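Home | Posts | House stuff | Archive | About

Does a basket count as tidying?

12th September

I've read the same advice for years: buy a nice basket, put the loose things in it, enjoy your calm living room.

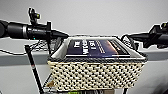
My doubt has always been that a basket doesn't get rid of anything. It gives the mess a border. The last one, a Werkent I bought in January, was meant for magazines and held 9 phone chargers by spring. I could identify two.

So the rule for the woven one is books only, and only ones I'm reading. The navy book went in first. I give it a month before a screwdriver joins it.

I'll admit the cloth lining is better than I expected - bare weave chews up the corners of paperbacks. But washable? The tag on mine said "wipe gently," and I've never met a fabric that got clean that way. Strickland wants $56 for one with a lid. A lid just means I'd stop looking.

The shelf is still right there, by the way. It holds nearly 100 books and has never needed lining.

Comments (3)

pagesandpins: Mine lasted 5 days before the dog's leash moved in.

Comow reader: You bought a second basket to fix the first basket?

tallhouse: Lids are worse. Trust me.

Contact | Copyright Juvadum | Back to top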